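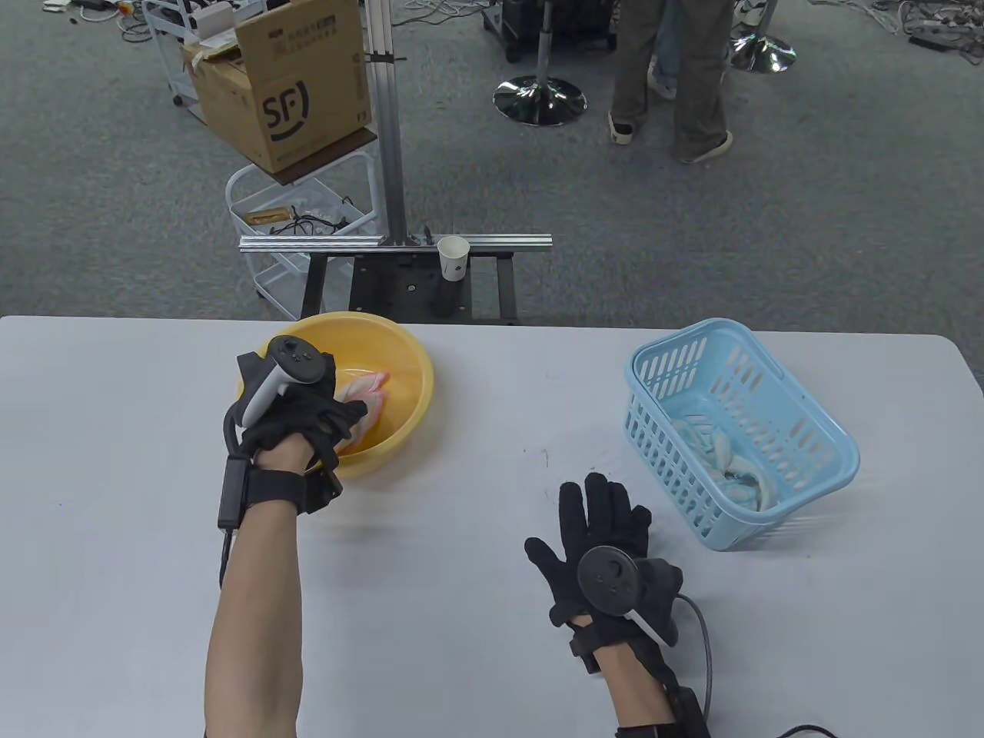
Ground rules for recording cloth-handling demonstrations
Project report by Ashwin Raju, supervised by Ashwin Thampi, Prakville

When I began this project in November I expected to spend it on the learning side of things, and I had a reading list to match. What I ended up with is a report about house rules, and I have to admit I grew very fond of them. A robot that learns from people picking up and moving cloth can only be as tidy as the recordings it is given, and the recordings I inherited had been made by several kind and patient people who each had their own idea of what a finished demonstration looked like.

I read through the notes for 35 earlier sessions, some ours and some passed on by our friends at Bidcombe, and sorted every complaint I could find in the margins. Most were small. A cable had caught on a table corner, or a wearer had started before the recording did, or one person put the cloth down neatly while the next let it drop from a height (both are fine, but we ought to choose!). From these I wrote 11 draft rules, tried them out in the lab, and kept the ones that people could remember without looking at the sheet. The main ones are below, in the order a session runs.

1. Before anyone puts the gloves on
Clear the tabletop of everything except the containers and the cloths for the task. We use a plain white table, a yellow basin and a light blue basket, and keeping the two containers different in colour makes it much easier to talk about a recording afterwards. Whoever is wearing the equipment says out loud which container the cloth is going to.

2. Straps and cables
The controller sits on the back of the hand and the strap goes round the wrist, snug enough that neither shifts when the fingers spread. Ask the wearer to reach to the far edge of the table and back before recording. If a cable pulls, stop and route it again. I was shy about stopping people at first, and Ashwin (the other one) told me very kindly to get over it.

3. Handling the cloth
Take hold inside the container, close the hand fully and only then lift. Work at the speed you would use at home. If the cloth slips, carry on and pick it up again in the normal way, and mark the take as a recovery so that it can be kept in its own folder.

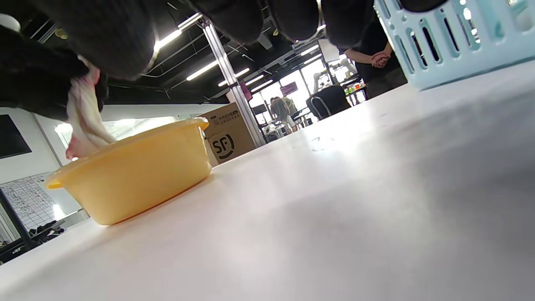
4. People nearby
Ours is a shared room and we would never want it otherwise, but bystanders should stay on the far side of the table and keep their hands away from it during a take. Visitors are told before they come in that cameras are running.

5. Labelling and keeping
Label each take on the same afternoon. Our folder, which we call Tallutix for reasons older than me, has room for 3,000 takes, and we agreed that a take without a label doesn't go into it. Each one is checked by 2 people, and where they disagree the take is set aside for our next meeting.

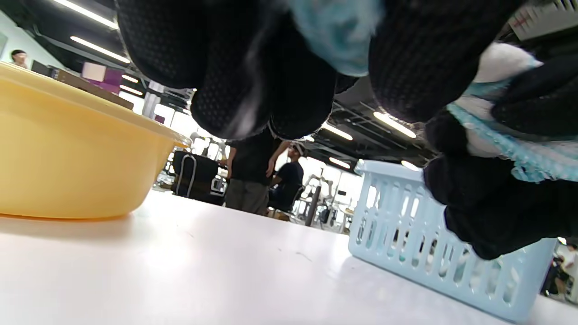 Should a clumsy take be deleted?
Keep it if the task was finished and nobody was at risk, and label it as clumsy. Delete it only when the recording itself is faulty, for instance when a controller has dropped out, and write the reason in the log.

What is still open
I haven't settled how long a wearer should go on without a rest. My draft said to stop whenever the arms feel heavy, which is too vague to be much use to a polite person who doesn't like to complain. Xiong, the next project in line, will take this up with a proper rota, and I've left my notes and the unused draft rules in the shared cupboard along with the spare straps.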